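Project report — automation at Huris and what it does to the people who work there
Ehab Samir

Huris sorts and packs returned household goods. I was there in November, mornings only, and talked to the five people on the sorting floor. Three of them had been there before the arms came in. Background reading was mostly the Murkura handbook (the software they run), which is thin on anything about staff.

Before: everyone sorted. Plates, toys, kitchen stuff, all by hand, standing. Now two people watch the arm tables and correct them, the rest do repairs and labels. In the month I looked at, the log showed 1,906 items, nearly half with a human correction. I had expected less.
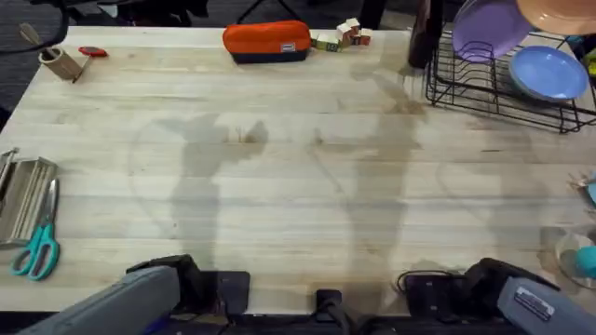
What changed most is the kind of tired. Older staff said their backs are better but the watching wears them out, you cant drift off and you cant chat either. One woman said she used to know what came in by the feel of it. Now she knows it by the error list. Pay stayed the same, wich people brought up alot without me asking.

Training was one afternoon. Too short, everybody said so. The shift lead wants a second session — no date yet.

Problems with my method: small group, one site, and the manager sat in on two interviews. Anlow was supposed to be the comparison site but they canceled.

Still to do: type up the last interview, redo the table of tasks before / after, ask who decides when an arm gets switched off. I got different answers on that one.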